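Feveck Hand Gripper No. 2: Setup and Upkeep

Holtix workshop, Wovdale. Page maintained by Monique Lecomte. Last revised October 2018.

This page covers the two-finger hand gripper and its wide-angle camera: what is checked before a session, what gets replaced and what goes in the log. It assumes the reader has already used the tool and knows where the spares drawer is. The mechanical drawings are kept separately by Edgars Strazds. Ask him for the current set, as the June drawings still show the old finger spacing.

Setup order

Camera first, then fingers, then markers. If the camera is shifted after the fingers are set, the marker positions in the view move with it and the opening width has to be calibrated again. Lock the camera mount, open the fingers fully and confirm that both markers are inside the clear part of the image circle. Close the fingers slowly and confirm it again at the closed stop. 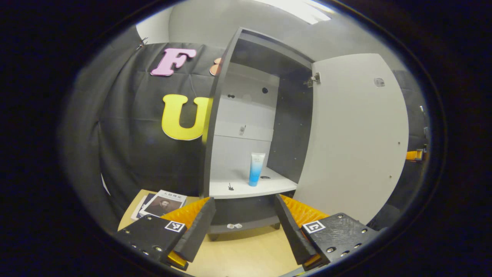 Fingers open at the gray cabinet, blue-and-white tube upright on the shelf. Both mounting blocks carry a marker, and the ribbed orange pads sit behind the black finger plates.

Does the camera have to be recalibrated after a pad change?
Only if the camera mount or a marker was disturbed. A pad change alone calls for a new closed-position reading, taken with the fingers touching and no object between them.

Pads

Inspect at 3,000 cycles and replace at 4,000, in pairs. A new pad against a worn one pulls the object toward one side on closing, and the operator corrects for it without noticing. Clean the ribs with a dry brush. Solvent softens the pad material, and set 451 was scrapped for that reason after Aigars wiped it down with degreaser.

Seat each pad fully before tightening. A pad that stands proud at the base will shift under load, and the error shows up as a drifting closed reading - usually a small one, so compare it with the log before blaming the camera.

Mounting blocks and screws

Tighten the block screws by hand in two passes, alternating sides. Thread locker goes on the block screws only. The finger plates have to come off for every pad change, and the last person to glue them in cost us a plate.

If a finger feels loose with all screws tight, look at the slide under the block. Britt-Marie Sjöberg shimmed the left one in June and it has held since. The shim stock is in the drawer marked Vanags.

Markers

A marker is replaced when a corner lifts or the black areas turn shiny from handling. Clean the block face, let it dry, and press the new marker down from the center outward. Square it to the block edge by eye, then run the marker check at both ends of travel. A dropped detection at one end is normally glare - turn the tool a little and repeat before peeling anything off.

Log entries

Write down the cycle count, the pad set number, the closed reading and your initials. Sigita Kļaviņa copies the sheet into the shared log, so print the numbers clearly. Faults go on the back of the sheet, including the ones that cleared by themselves.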